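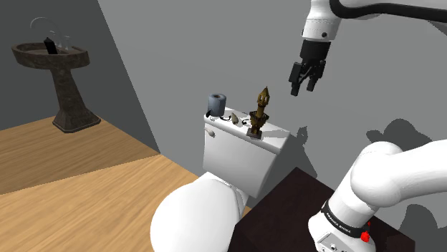 A bathroom with a white toilet and a pedestal sink.

Home News Places to Stay Getting Here Contact

Niltport's old rope store to open as holiday apartments

January 23, 2004

Anyone who has tried to find a bed in Niltport during the regatta will be glad to hear that the town is getting 14 new holiday apartments, all of them in the old rope store on the harbor side of Lastitz Street. The first guests are expected in time for the summer, and bookings open next week through the Purko office by the ferry steps.

The rope store has been shut for as long as many of us can remember, and there was a time when it looked as though it might come down altogether to make room for parking. It was bought in October by Ionuț Olteanu, who already lets two cottages up on the hill and who has, by his own cheerful admission, been peering through its windows on his evening walks for years.

"I kept telling my wife that somebody ought to do something with it," he said when we caught up with him on the quay, "and in the end she told me to go and do it myself and stop talking about it at dinner."

Most of the apartments will sleep four, with a double bedroom, a smaller twin room and a sofa in the living area, and there are two on the ground floor laid out for guests who would find the stairs a trouble (the stairs are steep, and they are staying, being original to the building). Each has its own kitchen and bathroom. The five on the top floor look straight out over the water, and those will cost a little more. A week in one of the others starts at 600 in low season, with linen and towels included, and short breaks of three nights or longer can be had outside the school vacations.

Dogs are welcome in the ground floor apartments only. Parking, always a sore point at that end of town, will be in the yard behind the Wannasri restaurant, which has agreed to let overnight guests leave their cars there and is also planning to send breakfast baskets across the street for anybody who orders the night before.

Karlijn Jacobs, who runs the Purko office, says she turned away around 2,000 inquiries last year, many of them from families who had been coming to Niltport since the children were small and simply left it too late. She is keeping a list of people who would like first pick of the sea view apartments, and you can be added to it by calling in at the office or leaving a message on the machine. She does ask that you speak slowly when you give your number.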